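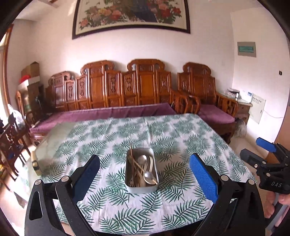

Ticket 727
Subject: scheduled posts going out twice, hashtag missing on second copy
Opened by: Ustyna Palamarchuk
Product: Sorkeo scheduler, Testura account
Status: open, then waiting on customer, then closed

Posts queued for our monthly chat publishing two times. First copy fine. Second copy lands a couple of minutes later, same text, no hashtag. So people reply to the wrong one and their answers never show in the chat feed. Happened all through the May chat. Very embarrasing, guests were asking which question to answer.

Tried so far:
- logged out, back in
- deleted the queue and re-added all 10 questions by hand
- switched off auto-shorten links
- different browser, same thing

Only the chat questions do it. Ordinary posts (newsletter link, the lunchtime tip) go out once as normal. Next chat starts 7 pm and I'd rather not do it all by hand again.

Reply from support, 9.40 am
Thanks. Can you check Settings, Connected accounts and tell us how many times the Testura profile is listed? Also whether anything else has permission to post. Old tools often keep theirs after you stop using them.

Customer, 10.15 am
Profile listed once. Under permissions there's Sorkeo and also Zilo, which we gave up on last year. Thought that was gone. Removed it. Test post with hashtag: still doubled. Second one took roughly 2 minutes to appear.

Support
OK so not Zilo, or not only Zilo. Leave it removed anyway. Please open one of the chat questions in the queue and look at the bottom, under Repeat. Is there a label there?

Customer
Yes. Says "Lo - recycle". No idea what Lo is. Didn't set it.
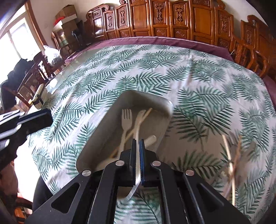

Tiburcio Becerra: Lo is our recycling rule, comes switched on in the chat template. It's meant to repost older questions weeks later with the tags stripped, so they don't clutter a finished chat. On your account the delay is blank, and blank gets read as straight away. Go to Templates, Chat, Repeat, set to Off, save. Then re-save each queued question, the ones already in there keep the old rule.

Customer, 11.50 am
Done for the template. Re-saving one by one is slow, is there a bulk way?

Tiburcio Becerra: Tick all, Edit, Apply template. It'll warn you about overwriting, that's fine. Check your times after, it sometimes shifts them to the account default.

Customer
It did shift them. All set to 9 am. Fixed by hand. Test post at 12.30, only one copy, hashtag there. Waited ten mins, no second one.

Will leave open untill after tonight.

Customer, 8.20 pm
Chat finished. Every question went out once. Two replies still missing from the feed but both had the hashtag spelt wrong so that's on them. Can the blank delay thing be fixed your end? Anyone using that template will hit it.

Support
Logged as bug 1234. No date yet. Workaround added to the template help page. Closing this, reply here to reopen.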